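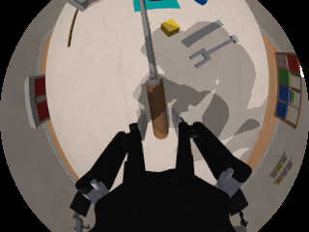

A Month of Picking Things Up

I spent most of August trying to get a robot to pick up a screwdriver, and the robot didn't exist. Neither did the screwdriver, or the table it was lying on, or the wooden floor of the room I eventually gave up on modeling and made gray. Everything happened inside Gethin, the simulator I've been using for years, on a desktop computer that got so warm I started keeping the window open at night.

The question was simple enough. I had two grippers on my shopping list, both with two fingers, both sold for small arms that sit on a bench and do fiddly things. One is the Pimine and the other is the Follico. They cost close to the same. The people who make them will tell you cheerfully that either one can handle "everyday tools," and I wanted to find out whose everyday they meant before I handed over my money.

So I got the models of both, hung them off the same virtual arm, put a camera at the wrist and gave them a bench full of clutter. Then I let each one have 1,000 tries.

Why bother with a fake one?

Fair question, and I get it every time I write about simulation. I love real hardware! I have a drawer of it, much of it broken. But if you want to compare two grippers properly you have to give them the same job over and over, and I'm terrible at putting a screwdriver back in the same place. I nudge it. I get bored and start lining things up so they'll be easier to grab (you do this without noticing, I promise). By the end of an afternoon I've quietly trained myself to set up good grasps, and the numbers mean nothing.

Gethin doesn't get bored. It puts the tool down at whatever angle I told it to, with the light coming from wherever I said, and if I want the identical mess for the second gripper, I get it, right down to the shadows.

It also lets me be mean. I leaned on that a lot.

The bench

My test table is a cream-colored one with wood around it, and I scatter odds and ends over it. Blocks in bright colors, a teal mat, gray bits that could be parts of something, a forked piece that I came to hate. The star of the show is the tool with the round brown handle and the thin metal shaft. I call it the screwdriver, though all the software cares about is that one end is fat and the other end is skinny.

That shape is sneaky. A fat round handle looks like the easiest thing in the world to grab, and then the fingers come in a hair off center and it rolls. Or they close on it nicely, the arm lifts, and the long shaft starts to droop because you've got hold of it too far from the balance point. My first evening of runs was mostly drooping.

I looked at everything through the wrist camera, with a fisheye lens. If you haven't worked with one, it takes getting used to. The corners go black, table edges that you know are straight bulge out at the sides, and the gripper takes up a big chunk of the bottom of your view like the hood of a car. What you get in return is that both fingertips and a whole lot of table are in sight at once. When the handle is sitting between the open pads, with a sliver of space left on each side, you can see that space. On a narrower lens I'd been guessing at it.

I did try the narrower lens, by the way. I went back to the fisheye the same day.

The Pimine

The Pimine has a quick, eager way of closing that I liked right away. Send the command and it's shut. On the blocks it was a joy, and I watched it clear the table again and again while eating my lunch, which I don't recommend as a way to get anything written.

On the handle it was too eager. The fingers swing in on an arc, so the tips dip a little as they close, and if you've come down low over the table you can scrape it. I fixed this by starting higher. Then it would catch the upper part of the handle and squirt it out sideways. I fixed that by slowing it down, at which point I had a slow gripper with a fast gripper's price, and I was a bit grumpy about it.

There is a happy middle. It took me days to find. With the closing speed turned down only for the last bit of travel, the Pimine started getting the screwdriver cleanly, and once it had hold of the thing it hung on like a terrier. I swung the arm around hard, shook it, tipped it upside down. Still there.

The Follico

Where the Pimine snaps, the Follico sort of leans in. It's slower by design and the pads have some give to them, so they settle onto a round handle and it stays put. My very first runs with the settings it came with were better than anything I'd managed with the other one all week. I'll admit I did a small dance.

Then I got to the flat stuff. There's a thin bar on my table, lying flat with hardly any height to it, and the Follico just could not get under it. The soft pads that were so good with the handle bent and slid over the top. It did the same thing with the forked piece, except that now and then one pad would find its way between the prongs and drag the whole thing across the table toward the edge. I let it do that a few extra times. It was late, and it was funny.

It also didn't care for shaking. The screwdriver stayed in, but it turned in the grip, and if you were hoping to then put the tip into something, you'd be starting over.

Turning down the lights

About those shadows. I'd been running everything in bright, even light and feeling pretty pleased with myself when I decided to try some uglier lighting, with big dark patches thrown across the middle of the table and a handle that was half in and half out of the shade.

Wow. Both grippers got worse, and of course neither gripper can see a thing. The trouble was upstream, in the controller. I use Pirnero, which takes the camera view and decides where to send the fingers, and it had learned to think of the handle as one color. With a diagonal line of shade across it, it kept wanting to grab just the lighter end. So down we'd go to the very bottom of the handle, and up would come the screwdriver, drooping like the old days.

I put together around 1,000 new practice views with shade in all sorts of silly places and gave those to Pirnero overnight. In the morning it was going for the middle of the handle again, most of the time. There are still some patches that fool it, especially the ones right next to the fingertips, which I suspect it reads as a second tool.

If you take one thing from my August, make it that. I nearly blamed a gripper for a lighting problem, and I'd have sent it back, too, if it had been a real one in a box.

So which one?

I went back and forth on this more than I expected. If your day is mostly handles, jars, fruit, anything round that you want to lift gently and set down again, get the Follico and leave the settings alone. You'll be up and running before dinner. If you have flat parts, or you need to hold a tool and then do something with it, get the Pimine and set aside some evenings for the closing speed.

I ordered the Pimine. My bench has a lot of flat things on it, and I seem to enjoy fussing with settings more than I like to let on.

A simulator will flatter you, of course. Friction in Gethin is friendlier than the friction on my real table, which has had coffee on it. Pads wear down and cables snag, and none of that was in my runs. The plan is to set up the same clutter in real life, or as near as I can get, and see how much of what I've told you holds up. I've already found a brown-handled screwdriver that's close enough. I'm still looking for a teal mat.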